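만화책은 어떻게 만들어질까? 종이와 칸, 잉크의 원리

만화책은 그림과 글을 정해진 순서로 배열한 인쇄물이다. 이 글에서는 얇은 낱권 만화책 한 권이 만들어지는 과정을 차례대로 설명한다. 예로 드는 책은 글 작가 세카르 산토소와 그림 작가 피츠제럴드 에스코베도가 함께 만든 《주르코덴》 4호이다. 초등학교 3학년 이상이면 읽을 수 있게 썼고, 어려운 낱말은 맨 끝에 따로 풀이해 두었다.

1. 대본

만화는 대본에서 시작한다. 대본에는 쪽 번호, 칸 번호, 그 칸에서 일어나는 일, 등장인물의 대사를 적는다. 연극 대본과 비슷하지만 쪽과 칸이 나뉘어 있다는 점이 다르다. 《주르코덴》 4호의 대본에는 칸이 모두 103개 있다. 한 쪽에 칸이 네 개인 곳도 있고 여섯 개인 곳도 있다. 한 쪽 전체가 한 칸인 곳은 한 군데뿐이다.

대사는 짧아야 한다. 말풍선이 칸의 3분의 1을 넘게 차지하면 그림이 들어갈 자리가 부족해진다. 산토소 작가는 대본을 다 쓴 뒤 소리 내어 읽으면서 긴 대사를 둘로 나눈다.

2. 콘티

콘티는 아주 작게 그린 밑계획이다. 사람은 막대 모양으로, 건물은 네모로 그려도 된다. 콘티에서 정하는 것은 칸의 크기와 위치, 말풍선의 자리, 인물이 바라보는 방향이다.

왼쪽에서 오른쪽으로 읽는 만화에서는 먼저 말하는 인물을 대개 왼쪽에 둔다. 오른쪽에서 왼쪽으로 읽는 만화에서는 반대가 된다. 읽는 방향과 말풍선의 순서가 맞지 않으면 대답이 질문보다 먼저 나오는 것처럼 보인다.

3. 칸 나누기

칸과 칸 사이의 빈 곳을 '홈통'이라고 한다. 영어로는 거터(gutter)라고 부른다. 홈통에는 아무것도 그리지 않지만 독자는 이 자리에서 시간이 흐른다고 느낀다. 앞 칸에서 공을 던지고 다음 칸에서 유리창이 깨졌다면, 공이 날아가는 모습은 그리지 않아도 이해할 수 있다.

칸의 모양에 따라 느낌도 달라진다. 좁고 긴 칸을 여러 개 늘어놓으면 동작이 빨라 보이고, 넓은 칸 하나를 두면 느려 보인다. 크기가 같은 칸을 바둑판처럼 배열하는 방법은 '격자 배열'이라고 한다. 격자 배열은 읽는 순서가 헷갈리지 않아 처음 만화를 그리는 사람에게 알맞다.

집에서 연습할 때는 다음 순서를 따른다.

1) 종이의 네 변 안쪽에 여백 선을 긋는다.
2) 여백 선 안쪽을 세로로 나눈다.
3) 다시 가로로 나누어 네모 칸을 만든다. 큰 종이라면 선을 긋는 대신 색 테이프를 붙여도 된다.
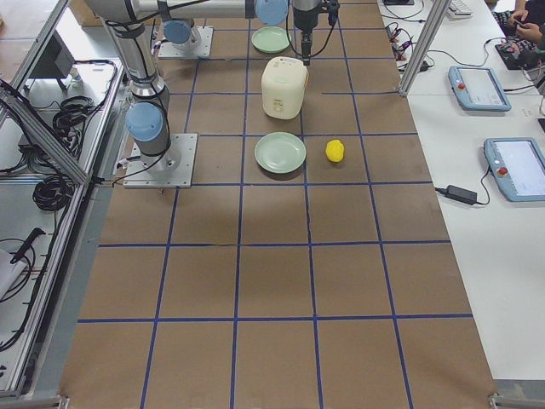 4) 칸마다 연필로 작은 번호를 적는다. 왼쪽 위가 1번이다.
5) 번호 순서대로 밑그림을 그린다.
6) 말풍선을 먼저 그리고 인물을 나중에 그린다.
7) 다 그린 다음 번호를 지운다.

4. 연필과 펜

밑그림은 연필로 그린다. 에스코베도 작가는 한 쪽의 밑그림을 그리는 데 90분쯤 쓴다. 그다음 검은 잉크로 선을 다시 긋는데, 이 작업을 '펜 터치'라고 한다. 가까이 있는 물체는 굵은 선으로, 멀리 있는 물체는 가는 선으로 그리면 거리감이 생긴다. 잉크가 마르기 전에 지우개를 쓰면 선이 번지므로 충분히 기다려야 한다.

컴퓨터로 그릴 때도 순서는 같다. 밑그림과 펜 선을 서로 다른 층(레이어)에 나누어 그리고, 마지막에 밑그림 층을 숨긴다.

5. 색과 망점

인쇄기는 보통 네 가지 잉크를 쓴다. 하늘색에 가까운 시안, 분홍색에 가까운 마젠타, 노랑, 검정이다. 초록 잉크가 따로 없어도 시안과 노랑을 겹치면 초록으로 보인다.

연한 색은 작은 점으로 만든다. 이 점을 '망점'이라고 한다. 흰 종이에 마젠타 점을 드문드문 찍으면 멀리서는 연분홍으로 보인다. 옛날 만화책은 점이 커서 맨눈으로도 보이는 경우가 많았다. 요즘 책은 점이 작아 돋보기가 필요하다.

6. 인쇄와 제본

인쇄소에서는 한 쪽씩 찍지 않고 큰 종이 한 장에 여러 쪽을 함께 찍는다. 종이를 접고 잘랐을 때 쪽 순서가 맞도록 미리 자리를 계산하는데, 이 일을 '터잡기'라고 한다. 그래서 큰 종이를 펼쳐 보면 1쪽 옆에 2쪽이 없고, 어떤 쪽은 거꾸로 놓여 있다.

얇은 만화책은 접은 종이를 포갠 다음 등 부분을 철심으로 박는다. 이것이 '중철 제본'이다. 종이 한 장을 반으로 접으면 네 쪽이 되므로, 중철 제본을 한 책의 쪽수는 4의 배수이다. 《주르코덴》 4호는 드렌덱스 인쇄소에서 3,713부를 찍었다.

7. 보관 방법

만화책 종이는 빛과 습기에 약하다. 나무로 만든 값싼 종이에는 리그닌이라는 성분이 남아 있는데, 리그닌은 빛과 공기를 만나면 누렇게 변한다. 책을 오래 두려면 햇빛이 닿지 않는 곳에 세워서 보관하고, 뒤에 두꺼운 판지를 대어 휘지 않게 한다. 판지는 산성이 없는 것을 고른다. 철심이 녹슬면 종이에 갈색 얼룩이 남으므로 욕실이나 부엌 근처는 피한다.

낱말 풀이

콘티: 쪽과 칸의 계획을 간단히 그린 것
홈통: 칸과 칸 사이의 빈 곳
망점: 색의 진하기를 나타내려고 찍는 작은 점
터잡기: 큰 종이 위에 쪽의 자리를 정하는 일
중철 제본: 접은 종이의 등을 철심으로 묶는 방법
리그닌: 나무를 단단하게 하는 성분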